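Visit > Brumbridge Trail Weekend > FAQ

Dates Routes Food & Drink FAQ Contact

17/11/2024

Hi! I answer the email for the Brumbridge walks, and the same questions keep landing in my inbox, so I finally typed them all up. If yours isn't covered, write to me and I'll add it.

Do I have to carry my own water?

Yes, please! There's a tap at the start and another at the Charpentier barn, and that's it until lunch. Bring whatever bottle you like as long as the lid stays on in a backpack (ask me about my sandwiches last year).

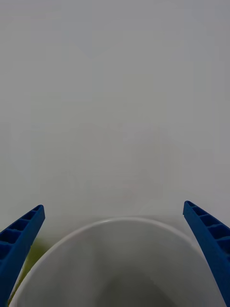 White container, close up.

How long are the walks?

The short loop is 7 miles and the long one is 9. The long one has a mean little hill near the end – take it slow and you'll be fine. You can switch down to the short loop at the barn, but tell the person with the clipboard so we don't go looking for you.

Are drinks included in the ticket?

Coffee and tea are. Everything else is sold at the finish, cash or card.

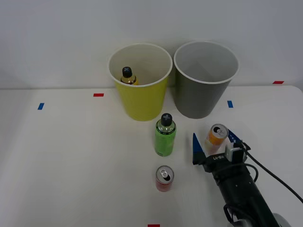

Cups, a bottle and cans on a table
Walk Organizer, Brumbridge

What if it rains?

We walk. It's November, so pack a rain jacket even if the sky looks friendly when you leave the house. I only call it off for lightning or high wind, and then I email everybody by six in the morning. Check your spam folder, because my emails seem to love it in there.

Can I bring my dog?

Sure, on a leash. There are sheep on the first stretch and they have had enough of us already.
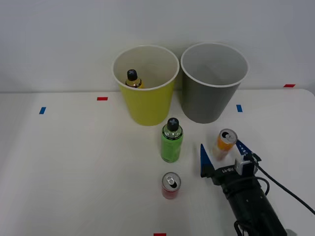 I'd also bring a towel for the ride home, especially if you're doing the long loop, where the path runs right along the creek and every dog I've ever met goes in.

Is there parking?

We have 74 spots in the field behind the school, and they fill up early. Valeriano Montoya runs the parking and he'll wave you in. Please go where he points!

What do I do with my trash?

Cans and bottles go in the bins at the finish, and food scraps go home with you.

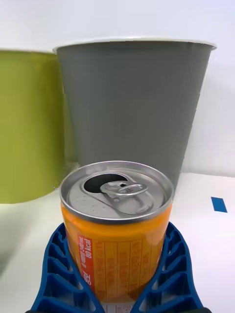

Can I get a refund?

Up to 30 days before the walk, yes, the whole amount. After that I can move your ticket to a friend's name, so just send me both names and I'll fix it that evening.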